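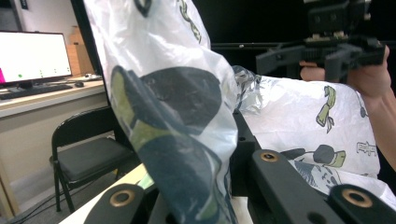
A big plastic bag with cartoons on it.

I've been washing ice hockey kit for three players in one house for longer than I care to think about, and people at the rink in Clurstead keep asking me how our hallway doesn't stink. Well, some weeks it does! But I do have a few habits that help, so here they are in no special order.

Get everything out of the bag the minute you're through the door. I don't care if it's eleven at night and they're starving. Gloves, pads, the lot. Ours go on an old clothes airer in the utility room with a fan pointed at them (a cheap desk one, on low, left going till breakfast).

Skates next. Wipe the blades with an old tea towel, then do it again ten minutes later when they've sweated a bit, and don't put the hard guards back on for storage. I ruined a lovely pair of Travutum blades that way, orange spots all along the edge by June. Pull the insoles out too. Newspaper in the toes overnight, fresh sheet if it feels damp before bed.

Shin pads, elbow pads and shoulder pads can mostly go in the machine, but do read the label first. I do up every bit of Velcro, put them in a pillowcase with a knot in the top and wash at 40 with half the usual powder and no softener. Softener makes the straps go slippery and I'm sure it holds on to the smell. Slow spin. Never the tumble dryer, unless you like your pads egg-shaped.

Gloves I do by hand in the bath, palms last, and I squeeze them instead of wringing. They take two days to dry and look dreadful for the first one. Bend the fingers now and then or the palms go like cardboard.

Helmets: warm water, a drop of washing-up liquid, a soft toothbrush for the ear bits. My friend Bouchra Erraji swears by baby shampoo for the visor, and I must say hers is clearer than ours, so I've pinched the idea.

Blood on a shirt wants cold water, straight away, and a bar of plain soap. Puck marks on a white one I've never fully shifted, so if you have a trick for those please leave it in the comments. Tape gum on the stick comes off with a dab of cooking oil and a rag. Wash the oil off afterwards or the new tape won't grip.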